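Imprimir esta página | Enviar por e-mail

Projeto Trurico – manipulação de têxteis em instalações sanitárias
Relatório de progresso ao programa Clendetus
Período: até ao final de fevereiro
Responsável técnica: Golnar Golestani

1. Estado geral

O pacote de trabalho relativo à recolha e reposição de toalhas encontra-se atrasado em relação ao plano. O atraso decorre de um incidente com a mão direita do robô, descrito na secção 3, e da suspensão dos ensaios com contacto que se lhe seguiu. Os ensaios sem contacto foram mantidos. O pacote relativo à navegação no interior da sala não foi afetado e o respetivo entregável segue em separado.

Até à data de fecho deste relatório foram registados 3046 ciclos de tarefa na sala de ensaio de Fajardo. Entende-se por ciclo a sequência completa: aproximação à barra, alinhamento das duas mãos, preensão, remoção ou ajuste da toalha, libertação e recuo. Os ciclos interrompidos pelo operador contam para o total e estão assinalados no registo com código próprio.

2. Configuração utilizada

A configuração é a que foi aprovada na revisão intermédia. O robô tem dois braços, cada um com uma mão de vários dedos, e recolhe imagem na cabeça e nos punhos. A imagem da cabeça serve para localizar a barra e estimar o contorno da toalha. As imagens dos punhos entram apenas na fase final, quando a mão já se encontra perto do tecido e a vista da cabeça fica parcialmente tapada pelos próprios braços.

O controlador das mãos é o módulo Cikico, na versão entregue no arranque do projeto. Recebe uma referência de posição para cada dedo e um limite de esforço global por mão. A supervisão corre num processo distinto e tem autoridade para impor a abertura das mãos e a paragem dos braços. A separação entre os dois processos foi um requisito do programa e é relevante para o que se segue.
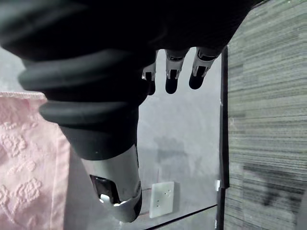
A toalha de referência foi mantida ao longo de toda a campanha. A felpa com relevo produz erros na estimativa de profundidade a curta distância, sobretudo junto à bainha, e a mudança de tecido a meio dos ensaios tornaria os resultados difíceis de comparar. A segunda toalha prevista no plano, lisa e mais fina, será introduzida depois de encerrada a ação corretiva.

3. Descrição do incidente

O incidente ocorreu durante um ciclo de ajuste, a meio da tarde, com o operador presente na sala e o botão de paragem ao seu alcance. As duas mãos tinham segurado a camada da frente da toalha. A mão esquerda abriu conforme previsto. A mão direita recebeu a ordem de abertura, confirmou a receção e permaneceu fechada. O braço direito iniciou o recuo com a toalha presa entre os dedos.

A toalha deslizou sobre a barra até prender no remate e a força passou para a fixação do lado direito. O limite de esforço do braço foi atingido e o movimento cessou. O operador acionou a paragem logo a seguir. Não houve danos pessoais. A fixação ficou com folga e foi reapertada; a barra não foi substituída. No robô, a inspeção detetou marcas de desgaste na ponta de um dedo da mão direita, sem perda de função.

O intervalo entre a ordem de abertura e a paragem por limite de esforço foi de 781 ms, lido no registo do controlador dos braços. Durante esse intervalo a supervisão não emitiu qualquer ordem. Segundo a especificação, deveria ter detetado a discrepância entre a posição pedida e a posição medida dos dedos e parado o braço antes do início do recuo.

4. Análise da causa

Foram identificadas duas falhas independentes. Qualquer uma delas, isolada, teria tido consequências menores.

4.1 Confirmação prematura

O módulo Cikico confirma a ordem quando esta entra na fila e não quando os dedos atingem a posição. O comportamento está documentado pelo fornecedor, mas a nossa camada de integração tratava a confirmação como conclusão do movimento. Em condições normais a fila está quase vazia e a diferença não se nota. No ciclo em causa, a fila continha uma sequência de pequenas correções dos dedos geradas pela imagem do punho, e a ordem de abertura ficou atrás delas.

As correções resultavam de uma estimativa instável do bordo da toalha. A bainha estava enrugada e o contorno detetado alternava entre a camada da frente e a de trás a cada nova imagem. O filtro que deveria rejeitar a alternância tinha sido relaxado numa sessão anterior, a fim de aceitar toalhas penduradas de forma irregular, e o valor não foi reposto.

4.2 Supervisão com dados antigos

O processo de supervisão lia a posição dos dedos de uma memória partilhada sem verificar a hora da última escrita. Com a fila cheia, o módulo deixou de atualizar essa memória. A supervisão continuou a ler a última posição válida, que correspondia a uma fase anterior do ciclo em que a mão estava ainda aberta, e comparou-a com a ordem de abertura. O resultado da comparação foi nulo e nenhum alarme foi gerado.

Esta segunda falha é a mais grave. A função de supervisão foi apresentada ao programa como independente do controlador, e na prática dependia dele para saber a posição dos dedos. A afirmação correspondente no relatório anterior deve considerar-se retificada pelo presente texto.

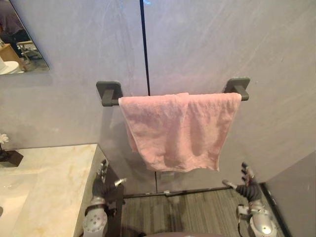
Posição de espera junto à barra: mãos abertas e afastadas da toalha.

5. Revisão dos registos anteriores

Depois de isolada a causa, todos os ciclos foram reprocessados à procura do mesmo padrão, isto é, recuo do braço iniciado com pelo menos um dedo fora da posição de abertura. Foram encontradas 44 ocorrências. Na grande maioria, o desvio era pequeno e a toalha soltou-se sem efeito visível. Nas restantes, a toalha foi arrastada ao longo da barra e o ciclo foi classificado pelo operador como «ajuste imperfeito», sem outra indicação.

A classificação manual não previa nenhum código para libertação tardia. Os operadores usaram o código mais próximo, o que era correto face às instruções em vigor, mas o problema ficou disperso por uma categoria que também inclui dobras tortas e alturas desiguais. Foi criado um código novo e o manual de sessão foi atualizado.

Não se encontrou relação com a temperatura das mãos, com a duração da sessão ou com o operador de serviço. Há uma concentração nos ciclos de ajuste, em comparação com os de remoção. É coerente com a causa apontada: no ajuste, a mão permanece mais tempo junto ao tecido e acumula mais correções.

6. Ações corretivas

a) A camada de integração passa a exigir posição medida dentro da tolerância, em todos os dedos, antes de autorizar o recuo. Concluída.

b) A ordem de abertura passa a esvaziar a fila do módulo. A alteração exigiu uma versão intermédia do Cikico, recebida e instalada. Concluída.

c) A supervisão rejeita leituras com mais de 10 ms e impõe a paragem do braço quando as rejeita. Implementada, em validação. Com o limite atual registam-se ainda paragens injustificadas no arranque do sistema, antes de a comunicação com a mão esquerda estabilizar.

d) Os parâmetros do filtro de contorno passam a ser guardados com cada sessão e comparados com a referência no início da seguinte. Concluída.

e) Leitura dos dedos por um canal separado do módulo. Em estudo. Implica acesso à cablagem do punho, debaixo da cobertura do braço, e ainda não há acordo com o fornecedor quanto à garantia.

A reprodução do incidente em bancada foi conseguida com a fila saturada artificialmente. Com as ações a) e b) ativas, o recuo deixou de se iniciar em todas as tentativas. O ensaio foi repetido com a supervisão desligada, para confirmar que as duas correções atuam por si. Falta o ensaio inverso, com a supervisão ativa e a integração na versão antiga, que é o que interessa para fechar o ponto 4.2.

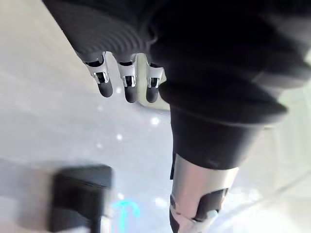 Enquanto a ação c) não for validada, vigoram em Fajardo as seguintes restrições. Os ciclos com contacto estão suspensos. Os ciclos de aproximação terminam com as mãos abertas e sem tocar na toalha. O operador não entra na zona de alcance dos braços com os motores ativos, mesmo que o robô esteja em espera, e a recolha de objetos caídos no chão só se faz depois da paragem completa. Esta última regra já existia, mas não constava da lista afixada na sala.

7. Impacto no plano

O entregável sobre reposição de toalhas passa para o período seguinte. A demonstração conjunta mantém-se, com âmbito reduzido à remoção, caso a validação da supervisão não termine a tempo de retomar os ciclos de ajuste. O consumo de horas técnicas na análise foi imputado à rubrica de integração, que ainda tem margem. Não se pede reforço de verba.

Pede-se ao programa o seguinte:

– aceitação da nova ordem dos entregáveis;
– parecer sobre a ação e), em particular sobre se o canal separado é condição para retomar o contacto ou apenas para a demonstração;
– indicação do interlocutor para o registo formal do incidente, dado que o formulário em uso só prevê ocorrências com danos pessoais.

8. Trabalho previsto

Conclusão da validação da ação c), com eliminação das paragens no arranque. Ensaio de bancada em falta, descrito na secção 6. Verificação da fixação direita da barra antes do primeiro ciclo com contacto e, depois, no início de cada sessão. Retoma gradual, primeiro com uma só mão e velocidade de recuo reduzida, depois com as duas. Os registos brutos do incidente estão disponíveis a pedido, no formato do controlador dos braços; a conversão para o formato do programa será entregue com o próximo relatório.

Golnar Golestani
Responsável técnica, Projeto Trurico

Imprimir esta página | Enviar por e-mail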